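13 May 2024
Dye shed, Clundholm

Madder, second batch. Weighed out 474 g of scoured wool from the Skoltesthorpe fleeces and split it between the two big pots. Alum mordant as before, left overnight with the lids on. The left pot is the one with the chipped rim; I keep mixing them up, so I tied a string on its handle.

Roots soaked from yesterday noon, then heated slowly. Held at 132 F for the first hour. I meant to go a little higher but the burner hunts at that end of the dial and I'd sooner be low than get brown again like the October lot.

Left pot: rain water. Right pot: tap water with a spoon of chalk. After the hour the right one was clearly redder, more brick than orange. Pulled a test strand from each and pinned them to the card behind the door.

Still to do: rinse, dry in shade, wash a strand of each with the Kolturora soap and compare. The Mayrhofer order wants all its yarn to match, so no more rain water for that one until I know what it does.

Need more chalk. Scale battery is low.

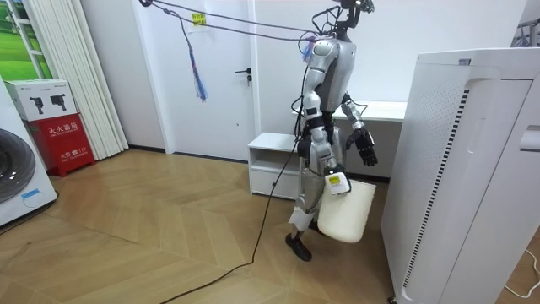 Remo Mayrhofer: I'd leave the right pot to cool with the wool still in it before you rinse. Mine went a good shade deeper overnight that way, and the tap water here is as hard as yours.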